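## 4. Loading and Starting a Wash

This section covers everyday washing with the Mota 3 front-loading washer. Finish the leveling and hose checks in Section 3 before you run the first load.

Pull the door toward you until it stops. Do not lean on it or use it as a shelf for heavy wet items.

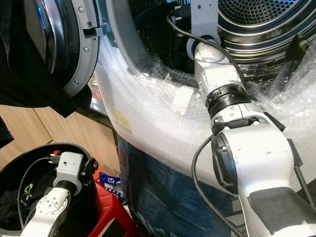
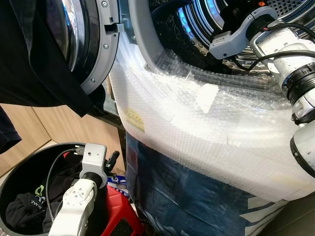 *Front-loading washer with the door open and dark fabric over the door.*

### 4.1 Sort and load

1. Empty all pockets. Coins and hair pins can get past the gasket and block the drain pump.
2. Close zippers and hooks. Turn dark clothes inside out.
3. Put small items such as socks and baby clothes in a mesh bag.
4. Load items one at a time, loosely. Leave a hand's width of space at the top of the drum.
5. Check that nothing is caught between the gasket and the door, then push the door shut until it clicks.

**Note:** A single heavy item, such as a bath mat, may not spin well. Add two towels to balance the load.

### 4.2 Add detergent

The drawer has three compartments.

| Compartment | Use for |
|---|---|
| I | Prewash detergent |
| II | Main wash detergent |
| Flower symbol | Fabric softener |

Use only high-efficiency detergent. Do not fill the softener compartment past the MAX line – any extra will drain into the drum at the start of the wash.

### 4.3 Choose a cycle

1. Press **Power**.
2. Turn the dial to the cycle you want. Normal runs for 92 minutes with the default settings.
3. Press **Temp** or **Spin** to change the settings. Some choices are not available on every cycle.
4. Press and hold **Start** for 2 seconds. The door locks and the lock light comes on.

To add an item after the cycle has started, press **Pause** and wait for the lock light to go out. If the water level is too high, the door stays locked.

**CAUTION:** Never force the door. On hot cycles the door glass can burn skin. Keep children and pets away while the machine is running.

### 4.4 After the wash

1. Wait for the lock light to go out, then take out the laundry.
2. Wipe the gasket with a dry cloth, including the inside of the fold.
3. Leave the door and drawer slightly open so that the machine can dry out.
4. Turn off the water supply if you will be away for more than a few days.

If the display shows **E3**, the drain is blocked. See Section 6, Cleaning the Pump Filter. Replacement gaskets and filters can be ordered from the Plesden parts counter in Vastcombe.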